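Plodow Square Cafe Table: Review After Ten Months

Posted November 4, 2022

I bought two of these in January to replace one long dining table that never fit the room. The idea was to have two small squares that could stand together for dinner and apart the rest of the time. Plodow sells the table in a few finishes, and the price for the pair came to $281 with delivery.

Assembly took me 41 minutes for the first table and less for the second. The instructions are drawings only, and step four shows the leg bracket upside down. Turn it so the short side faces the middle of the table. The hex key in the box is soft and rounded off on the last bolt, so use your own if you have one.

The tops have held up well. Coffee, curry and nail polish remover have all been spilled on mine, and only the last one left a mark – a dull spot the size of a dime. I wipe them down with dish soap and water. The edging is still tight at the corners, where my old Zokwood table started to peel within a year.
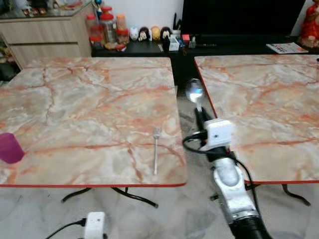
Stability is fair. On a hard floor each table rocks slightly until you adjust the feet, and the feet work loose again after a month or two. I put a drop of thread glue on each one in the spring and have had no trouble with them after that. Leaning on a corner with your full weight is still a bad idea.

The main complaint is that the tables don't lock together. Push them side by side and they drift apart over the course of a meal. My neighbor Thilini Sarkar has the Giltura version, which comes with a clip underneath. It cost her over 700 for the pair, and I would not pay that much more for a clip.

Customer service was slow. I wrote to ask for a spare foot and heard back 11 days later, but the part was free.

Good for a small apartment or a break room. If you need one large surface every day, buy one large table.

Rating: 4 out of 5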